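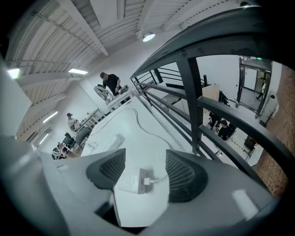 Household chores, Cideo project: progress for the period ending in June

Cord handling took up most of this period. In the last report we said that folding and wiping were moving along and that anything with a cable attached was not, and the fund asked us to put our time there. The tasks are ordinary ones: put a charger away, wind up an extension cord, plug an adapter into a power strip and take it out again. A small white adapter with its cable still plugged in, lying on a white tabletop, is a harder pickup than it sounds. The adapter itself is easy to grip. The cable drags behind it, catches on things and turns the adapter in the fingers, and the machine then has to work out which way the prongs are facing.

Work done

We planned 4,000 demonstrations of cord tasks and have 3,000 that passed review. Another 1,094 were thrown out, mostly for lost tracking or a cable that left the work surface. The rejection rate is higher than we budgeted for. Danjuma Onuoha rewrote the operator instructions at the Plekstead site, and the rate has come down, though we do not have enough weeks yet to give a firm number.

Part of the set is collected with hand-held grippers and part with bare hands and trackers. We had expected to drop one of the two by now. We are keeping both, as the bare-hand recordings are better for winding and the gripper recordings are better for plugging in.

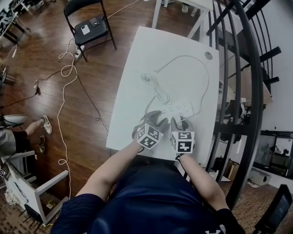
Power strip task, hand tracking with marker cubes, cord laid out on paper.

Where the machines are

Picking up a loose adapter and setting it in a bin is reliable enough to show visitors. Unplugging from a power strip works if the strip is held down. When it is free to slide, the arm tends to pull the whole strip along. Plugging in is slow and fails often on the first try.

Winding a cord is not working. The arm can make one or two loops and then loses hold of the first. A person does this in around 30 seconds without looking. We do not expect to have it by the end of the grant and would like to move it to the follow-on proposal.

Oyelaran asked whether any of this could be used on its shop floor for packing returned chargers. Our answer for now is no for the winding step and maybe for sorting. We have offered a trial of sorting only.

Spending and next steps

Spending is on plan except for operator hours, which are over because of the repeated recordings. Utis has agreed to carry the overrun to the next period.

Next we will finish the remaining demonstrations, with more black cords on light surfaces and more white cords on white, and retrain the plugging task. Review calls stay on Thursday.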